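Three Hands, One Arm, and a Stack of Plastic Shells

Most people who shop for a robot hand start with the number of fingers. The staff at Irkow did too, and they ended up spending the better part of April learning what else they should have asked about.

Irkow tests automation equipment for small manufacturers. Its latest job came from Rivadeneyra, a maker of molded plastic parts that wants to move its pieces from bench to bin without a person standing there all day. The parts are awkward. They are thin, curved and shiny, and few of them have two flat sides facing each other. A gripper that does well with boxes can squeeze a shell like that until it pops loose.

Three designs went into the comparison. The first was a plain two-jaw gripper with rubber pads. The second was a suction head with four cups. The third was the Arnura hand, a multi-fingered model that bolts to the wrist of the same arm as the other two. Each was asked to do the same jobs in the same order: pick up a small black tray, set it down square, then lift a large panel and hold it still for 30 seconds.

In all, the testers logged 640 picks. The suction head was the fastest, and on flat plastic it rarely missed. On curved pieces the cups lost their seal at the edges, and the trays came down crooked or not at all. The two-jaw gripper was steadier but needed the tray turned to a certain angle first. When the tray was already lying that way, it worked. When it was lying on a diagonal, the arm had to nudge it around, and that took longer than the pick.

The Arnura hand was the slowest of the three at the start. Its first day produced 71 good picks, fewer than the others managed before lunch. Most of the lost time went to the thumb, which closed too early and pushed the tray away. The testers changed the closing order so the fingers settled first, and the misses dropped off over the next few sessions.

The large panels are a different problem. One hand can't hold them without twisting, so the testers ran a pair of arms and had each hand take a side. Grip force had to be matched closely between left and right. Brulluler, the controller used for the whole trial, handles that by reading both wrists and easing off whichever one is pulling harder. It took some 10 tries to find settings that kept a panel upright without bending it.

Cameras turned out to matter as much as fingers. Glossy plastic throws back the ceiling lights, and a bright spot on a rim can look like an edge. Lowering the exposure helped. So did a second view from nearer the wrist.

Rivadeneyra hasn't placed an order. It has asked for another round with the multi-fingered hand and the two-jaw gripper, this time with parts dropped on the bench at random. The suction head will sit that one out.

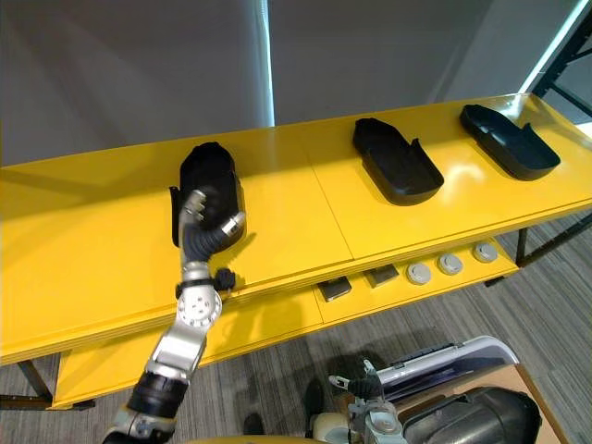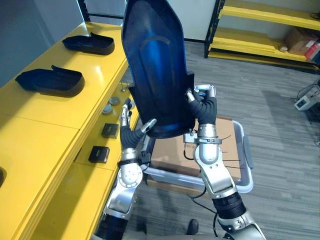 By the Workshop Desk
Apr 9, 2021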